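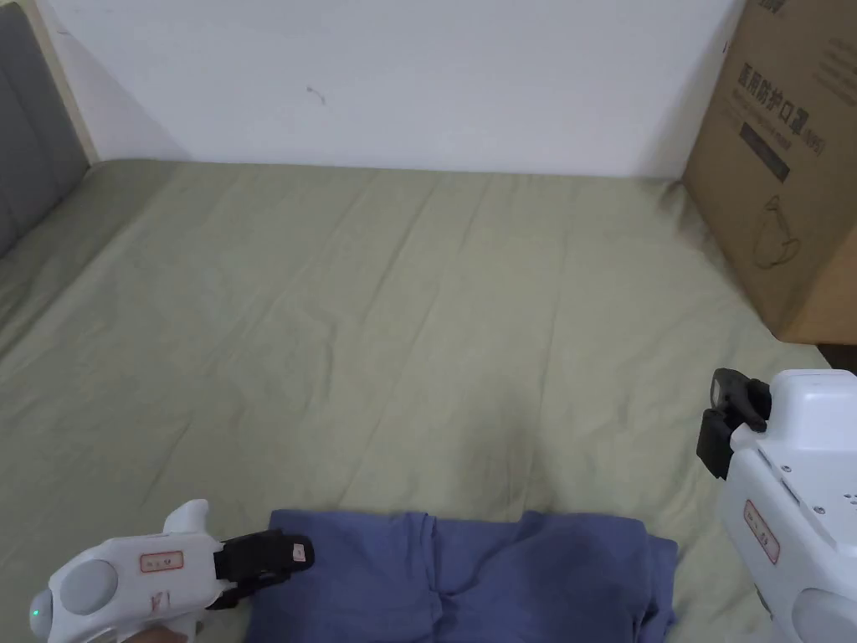 Jodura hand-held gripper pair, rental or buy?

anathi_m
November 5, 2022
We rented the Jodura pair in October to record cloth folding on a bed. Rental was $260 for 8 days. Buying is $1482 for both units. Has anyone bought them? The fingers are fine on thick cotton. On thin shirts I often pick up the sheet too.
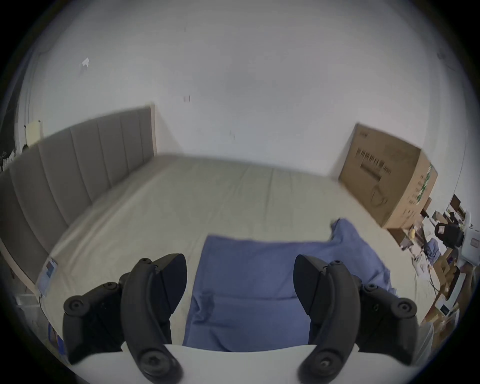 Reply 1
dkashyap
Bought 2 pairs. They hold up, but I wouldn't use them for laundry all day. My wrists gave out before the batteries did.

Reply 2
liapis_t
Disagree on the wrists. Keep your elbows in and lift less. One hand pinches a corner while the other waits over the sheet. 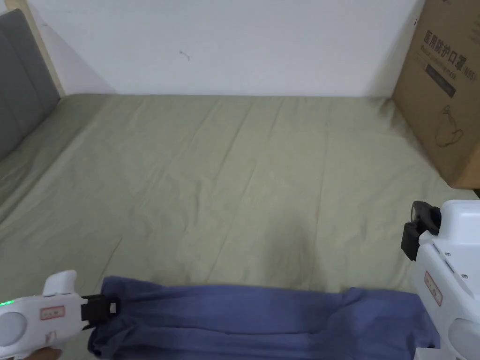

I do the second grip only after the first one is closed, and my throwaway rate dropped a lot. The Dimex kit is lighter – but support never answered me.

Reply 3
dkashyap
Elbows in doesn't help on a low bed. You're bent over either way.

Reply 4
noelia_ag
Dark cloth is my complaint. Our tracking was worse on navy than on light blue, same bed and same sheet.
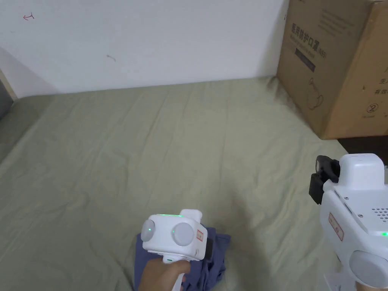

Privdale told us to add a lamp. It helped a little. I'd rent again before paying full price.

Reply 5
anathi_m
Thanks. Renting one more time, with a lamp and a tighter sheet.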